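The Rack Beside the Sink
By Elínborg Thoroddsen

When I moved to Flimcombe, the flat had no dishwasher and the kitchen was so small that two people could not pass each other in it. My neighbour, Shona Whitelaw, came to look and told me to buy a good dish rack before I bought a table. I thought she was joking.

She has washed up by hand for 58 years and has firm opinions. Glasses go first, while the water is clean. Then cutlery, then plates, and the greasy pans wait until the end. She does not like cloths for drying. "Air is free," she told me, and I wrote it down, because my English was still new and I liked short sentences.

My first rack was from Skondel, a flat one, and everything on it slid together into a heap. The second came from a closing sale in February and has lasted 9 years. I had to learn how to fill it. Large plates need the middle slots, where they can lean a little and still have space between them. Cups I put at the far end, upside down.

Uwe Wunderlich, who wrote to this magazine after my last column, keeps his rack inside a cupboard over the sink and lets it drip. I admire this, but my cupboard is full of flour.

A rack also shows what sort of dishes a household likes. Shona has only white china, and she thinks mine belong at a picnic. It is true that I am fond of plastic in strong colours, and a green plate above white wire, with an orange-red bowl already sitting in the rack, cheers me up more than any china could. I wash these last of all, after the pans, with fresh water.

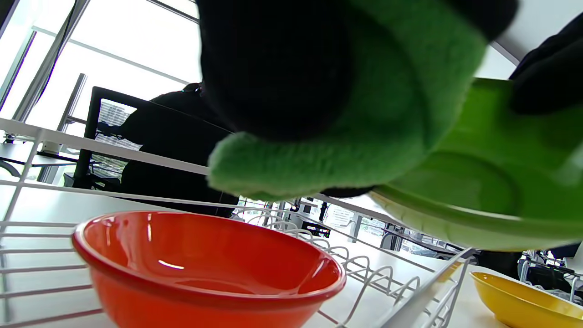
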